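Laying Out a Peg and Gear Board

Posted 12/3/21 by Kamonchanok Yensuk

These notes cover setting up a flat assembly board of the kind used for fine-motor practice: a base sheet with outlines and raised panels, a gear, and a set of small pegs and pins. The procedure was written for the Osbridge sheet. It also works for the older Gemidach pattern, although the hole positions differ.

What you need

Base sheet
Gear
Pegs and pins, sorted by diameter
Steel ruler
Soft brush
Sheet of 400 grit paper
Parts tray with separate wells

1. Prepare the surface

Use a table that does not flex when you lean on it. A perforated top is fine as long as the sheet covers enough holes to sit flat. Brush the table first, then the underside of the sheet. A single crumb under one corner is enough to make the sheet rock, and a rocking sheet will tip pegs that are not fully seated.

2. Place the sheet

Set the long side running away from you. Check that the near edge is parallel to the table edge using the ruler. Do not tape the sheet yet.

3. Check the holes

Try one peg in each hole before starting. It should drop in under its own weight and lift out without dragging the sheet. If it binds, roll the 400 grit paper into a tube and give the hole two or three turns. Brush out the dust and try again. Do not sand the pegs – they are the reference size, and a thinned peg will be loose everywhere else.

4. Set out the gear and pegs

Work from the far end of the sheet toward the near end. Lay the gear flat in the top area first, then stand the small pegs near it. Fill the raised panels last. Pegs in a panel stand higher than the rest of the layout and are easy to catch with a knuckle if you reach over them.
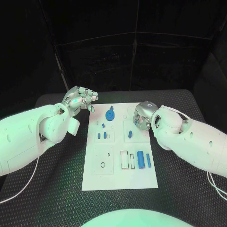
5. Check the layout

Look along the sheet at table height. Every standing part should be vertical. A leaning peg is either short of the bottom of its hole or in a hole one size too large. Pull it, check the diameter, and reseat it. Then press lightly on each corner of the sheet. If one moves, go back to step 1.

6. Record the starting position

Write down the sheet number and which holes are filled. Our log uses 2468 for the Osbridge sheet and 2666 for the Gemidach one. Leave unused outlines blank in the log; do not mark them as missing.

7. Clear down

Remove parts in the reverse order, panels first and gear last. Return each diameter to its own well in the tray. Store the sheet flat. Sheets left on edge in the cupboard from January onward had bowed by almost 80 thousandths of an inch when next measured, and two had to be replaced.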